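Packing Day at the Toom Street Storeroom
Gallery, posted 14/10/2023

We have been meaning to put up a page about the big pack ever since March, when the shelves in the back got so full that you had to turn sideways to reach the tape. Well, it finally got done, and I wanted to set a few things down while they're still fresh (and while my back still remembers every one of them!).

For those who don't follow us regularly, Tirero is our little book and craft exchange, and twice a year we send what we can't use over to Clakia, the reading room across the river. Last time we sent 80 cartons. This time it was 91, and I have the tally sheet pinned up over the kettle to prove it. Going by the packing slips that comes to 2,450 books, not counting the jigsaw puzzles, which went in wherever there was a gap.

A word about the boxes themselves, as I know a few of you collect your own for us. Plain brown cardboard is still the best there is. It takes tape nicely, you can write on it with anything, and the flaps fold down flat if you do the short ones first and the long ones after. Please keep the flaps on! We had a whole stack come in last spring with the tops trimmed off, very neatly too, and they were no good for anything but yarn. Cookbooks go in the small cartons, always, and paperbacks can go in the larger ones as long as you fill the corners with newspaper.

The labels came from Ditov again, the wide ones, and I do like them, though they curl if you leave the roll near the heater. We put 2 on each carton, one on top and one on the end, so that whoever is reading them off a stack doesn't have to start shifting things about.

There's room below for your own notes, and I do read them all, even if I'm slow to answer.

A brown carton on the move, with a hand close to its lower edge and a bright red strap nearby.

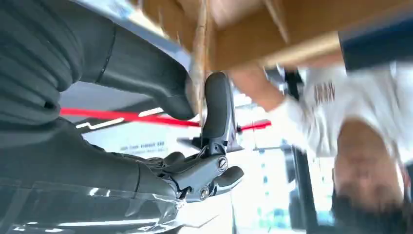
Marigold77 wrote that she tapes the bottom seam twice and the top only once, and has yet to lose a cookbook, so could the next packing list please allow for an extra roll of tape.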